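Courtroom Readiness Checklist - Hurstead Municipal Court
Walk-through done in August, before the morning docket

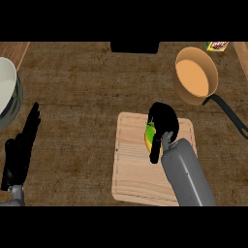 Tabletop with scratches and worn patches, dark brown finish.

Entrance and screening
Doors open by 8:00 - YES. Line moved nicely!
Notice of prohibited items posted - YES. The new large print is so much easier to read.
Lockers for phones working - 2 stuck shut. Work order sent to Rallum.

Public seating
Seats secure, no loose bolts - YES, all 80 checked.
Aisles clear for wheelchairs - YES. Great to see the extra space by the back row (it was badly needed).
Exit signs lit - 3 out of 3.

Counsel tables and witness stand
Microphones tested - YES. The Zunport units sound terrific, even for soft speakers.
Cables taped down - PARTLY. Loose run behind the defense table. Fix before the jury comes in.
Water and cups set out - YES.
Witness step has grip strip - NO. The old one has peeled. Replace this month.

Jury room
Door locks from inside - YES.
Juror notebooks, 26 on the shelf - YES, with fresh pencils too.
Call button reaches the bailiff - YES, answered right away. Love it.
Heat and air - a bit stuffy. Vent filter is due for a change.

Holding area
Panic button tested - YES, signal received at the front desk.
Private space for attorney and client - YES. Door seal is much better now, and I could not hear a word from the hall.
Log sheet current - NO. Last page missing the out times. Please fill these in as people leave, every time.

Interpreter equipment
Headsets charged - YES. Spare batteries are in the Vidal case under the clerk's counter.
Channel card posted - YES.

Overall: PASS with repairs. Really good progress since the spring visit - keep it up! Recheck the cable run and the witness step first.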